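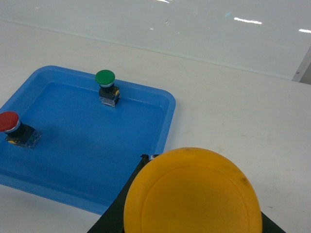 Ticket: Wrist stream late against joint log, button sorting task
Status: Resolved, pending recheck
Priority: Medium
Component: Kamley recorder, teleop station 6
Opened by: Stangate demo station
Assigned to: Holtari support

Problem
Operator moves push buttons into the blue tray by remote control from the leader arm. On replay, the gripper opens in the joint log before the button is let go in the wrist view. The gap grows over a session. Overhead view is fine. Policy trained on the July set opens early and drops the part above the tray floor.

Expected
Wrist frames and joint samples line up to within one frame for the whole session.

Setup
Follower arm with wrist camera, leader arm on the operator side, Kamley recorder on the station PC. Parts are small mushroom-head buttons, red and green caps, with the switch body attached. Episode length is capped at 600 frames. Session had 160 episodes.

Log

Friday 9:40 – Stangate
Replayed episodes from the start and end of the session. Early ones look right. In the last one the gripper value reaches open while the red button is still between the fingers. Swapped the USB cable on the wrist camera. No change.

Friday 10:15 – Holtari
Please send the recorder log and tell us which clock the wrist stream is set to. Do not recalibrate the arm yet, joint values look normal.

Friday 10:50 – Stangate
Log attached. Wrist stream is set to "arrival", overhead is set to "device". We did not set this by hand. It may have come in with the Sýkora station profile we loaded when the leader arm was replaced.

Friday 13:05 – Holtari
Confirmed. With "arrival", frames are stamped when the recorder reads them from the queue, and the queue backs up when both cameras write to the same disk. Your log shows 1,544 late-read warnings, all on the wrist stream. The queue is not cleared between episodes, so the delay carries over.

Steps:
1. Stop the recorder and close the teleop session.
2. In the station profile, set the wrist stream clock to "device".
3. Turn on "clear queue at episode start".
4. Save the profile under a new name. The Sýkora one is overwritten on update.
5. Record a short test: close on a button, lift, set it down, open.

Friday 14:30 – Stangate
Done. Test episodes line up at grasp and release, with both the red and green parts. No late-read warnings.

Can the old session be fixed by shifting the wrist frames?

Friday 15:10 – Holtari
Not with one fixed shift – the delay differs per episode. The raw device stamps are kept in the side file if it was not turned off. Run the restamp tool on a copy and check the release point in a few late episodes. Drop any episode without a side file.

Friday 16:45 – Stangate
Side files present for all but 6 episodes. Those are dropped, the rest are restamped. Retraining is queued. Leave the ticket open until the new policy has run on the station.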